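Bottom Paint and the Bustwood Basin

Those of you who keep a boat at Garnville will have found a notice zip-tied to your dock box this month. If yours blew into the water, as two on our finger did, it concerned copper. The harbor district would like less of it in the basin and has proposed that from next October no hull in the Bustwood basin may be scrubbed in the water unless it wears a paint from an approved list. The list runs to a page and a half. Most of us have never heard of anything on it.

I have read the full proposal so that you can go sailing. It is 868 paragraphs long, counting the appendices, and the word "sailor" appears in it twice, both times misspelled.

The copper is real. Anyone who has watched a diver work down a row of slips in summer has seen the reddish cloud drift off toward the mudflats, and the mussels on our pilings are not what they were when I bought my first boat. We put that stuff on our hulls for the express purpose of killing things. It would be a bit rich to act shocked that it does.

Still, I have a few complaints, and this is my column.

The first is that the proposal treats a 22-foot daysailer and the Skarine fuel barge as the same animal. Both are "vessels in regular occupancy." The barge has been sitting on the north wall since before the district had a website, shedding rust flakes the size of playing cards, and as far as I can tell from Appendix C it will be asked to fill out the same form as the rest of us. I look forward to hearing who signs it.

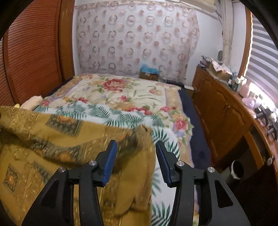 The second is cost. The Benítez yard quoted me $3000 to strip my hull back to bare gelcoat and start over with one of the approved coatings, and that was the friendly price, given while I was holding a box of their favorite donuts. The old paint has to come off because the new paint won't stick to it. The district's own estimate for "conversion" is $15 per foot. I would very much like to meet the boat that was done for $15 a foot, and I suspect it was a canoe.

The third is the pumpout station, which has been out of order since spring. You cannot lecture people about what goes into the water while the one machine built to keep the worst of it out has a trash bag taped over the nozzle. Fix that first - it needs a hose and a pump motor - and I will listen to anything you like about copper.

What I'd ask for is a phase-in tied to your next haulout, a break on yard fees for anyone who switches early, and a separate rule for commercial hulls. Other harbors have managed all of this without the sky falling in.

Written comments go to the harbor office, in the slot by the ice machine. Please keep them civil and put your slip number at the top. The public session is at 7 p.m. upstairs, and the coffee will be terrible, so bring your own.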